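법원 방청 기록, 무스덴 횡령 사건 1심 선고

2019년 8월 30일

오전 반차를 내고 법원에 다녀왔다. 무스덴 전 대표의 업무상 횡령 사건 1심 선고가 있는 날이었다. 나는 이 회사에 2년 동안 부품을 납품했고, 대금 일부를 늦게 받은 적이 있다. 받을 돈은 다 받았으니 피해자는 아니다. 그래도 결과는 직접 듣고 싶었다.

법정은 4층 끝에 있었다. 방청석이 좁아서 늦게 온 사람들은 벽 쪽에 섰다. 앞에 다른 사건 선고가 먼저 있었고 그쪽이 길어져서 우리 사건은 예정보다 20분 늦게 시작했다. 휴대전화를 꺼야 해서 수첩에 받아 적었다. 빠진 부분이 있을 수 있다.

공소사실의 중심은 자회사 주트몬트로 나간 돈이다. 검찰은 무스덴이 주트몬트에 컨설팅 비용을 지급한 것처럼 꾸미고, 그 돈을 전 대표가 개인 채무를 갚는 데 썼다고 봤다. 변호인은 컨설팅이 실제로 있었고 보고서도 제출됐다고 했다. 재판부는 보고서를 인정하지 않았다. 작성 날짜가 송금보다 뒤이고, 내용 대부분이 예전 사업계획서와 같다는 이유였다.

배임 혐의는 무죄가 나왔다. 샤리피라는 회사에 창고를 싸게 넘겼다는 부분인데, 당시 감정가가 두 번 나왔고 둘의 차이가 컸다. 재판부는 낮은 쪽 감정가를 믿고 팔았다는 설명을 뒤집을 증거가 부족하다고 했다. 이 대목에서 방청석이 조금 웅성거렸고 재판장이 조용히 해 달라고 한 번 말했다.

형은 징역 2년이었고 집행유예는 붙지 않았다. 도주 우려가 있다고 해서 그 자리에서 법정구속됐다. 전 대표는 할 말이 있느냐는 질문에 없다고 했다. 낭독부터 구속까지 22분 걸렸다. 몇 달을 끈 사건인데 듣고 있으니 짧았다.

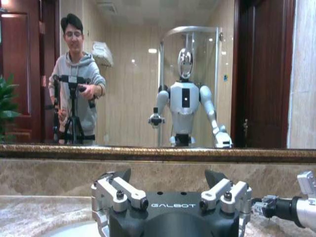 무다사르 로디는 형량보다 무죄 부분이 더 문제라고 했다. 법원 앞 국숫집에서 점심을 같이 먹으면서 한 말이다. 창고가 제값에 팔렸다면 밀린 임금부터 나갔을 텐데, 이제 그 차액을 돌려받을 근거가 약해졌다는 것이다. 항소심에서 감정인을 다시 불러야 한다고도 했다. 나는 형사 무죄가 났다고 민사까지 바로 지는 건 아니지 않느냐고 물었다. 그건 맞지만 소송을 새로 낼 사람이 몇이나 되겠느냐고 그가 되물었다.

그 말이 계속 남는다. 퇴직한 직원들은 이미 다른 데서 일하고 있고, 하루 빠지면 그만큼 돈이 준다. 소액 채권자도 비슷하다. 우리 회사도 그때 변호사 상담을 받았다가 비용을 듣고 기다리기로 했다. 운이 좋아서 받은 쪽에 가깝다.

양형 이유는 적어 둘 만하다. 불리한 사정으로는 범행 기간이 길고 직원에게 허위 서류를 만들게 한 점을 들었다. 유리한 사정으로는 초범이라는 점과 일부를 갚았다는 점을 들었다. 갚은 돈이 얼마인지는 낭독할 때 나왔는데 내가 제대로 못 들었다. 판결문이 공개되면 확인해서 고치겠다.

서류를 만든 직원은 기소되지 않았다. 증인으로 나왔던 바실리커 일리에도 그 서류를 봤다고 진술한 사람이다. 선고에서는 그의 진술이 구체적이고 일관된다고 했다. 변호인이 지난 기일에 한참 공격했던 부분이라 어떻게 판단할지 궁금했는데, 재판부는 짧게 정리하고 넘어갔다.

항소는 양쪽 다 할 것 같다. 기한이 선고일부터 7일이라 곧 알게 된다. 2심 첫 기일은 빨라야 10월일 텐데 그때는 납품 일정이 몰려 있어서 갈 수 있을지 모르겠다.

주차비가 생각보다 많이 나왔다. 다음에 갈 때는 지하철을 탈 생각이다.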